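4.3 Wiring and closing the box

Before you start, clear a white or light-colored tabletop. Small screws and green terminal connectors are easier to find on it. Leave spare parts in their plastic bags at the back of the table until a step calls for them.

1. Lay the small gray box flat on the table.

2. Place the green terminal connectors next to each other, away from the table edge. Do not plug them in yet.

3. Strip 8 mm of insulation from each wire. Twist the strands.

4. Loosen the terminal screws, push each wire in as far as the insulation, and tighten. Set the electric screwdriver to its lowest torque.

NOTE: Hold the screwdriver straight up and down when you tighten. A tilted bit rides out of the slot and marks the plastic.

5. Pull gently on each wire. If one comes loose, repeat steps 3 and 4 for that wire.

6. Plug both connectors into the Gridum board.

7. Put the lid on and start all the corner screws by hand. Tighten them in a diagonal order.

CAUTION: Disconnect the supply before opening the box. Wait 2 minutes before touching the board.

CAUTION: Do not force a screw that stops early. Back it out and start again.

If a connector is missing or a pin is bent, write to Csonka parts service, attention Anikó Tóth, and quote part number 147. Wiring for the Rorkelik version is in section 4.4.

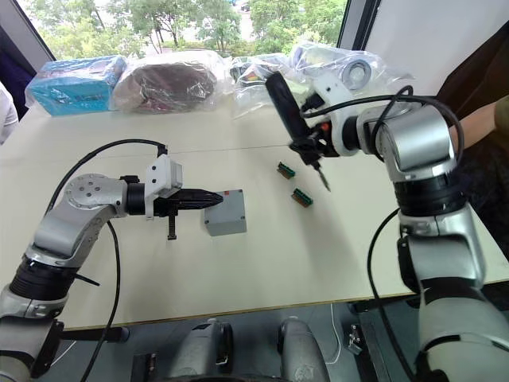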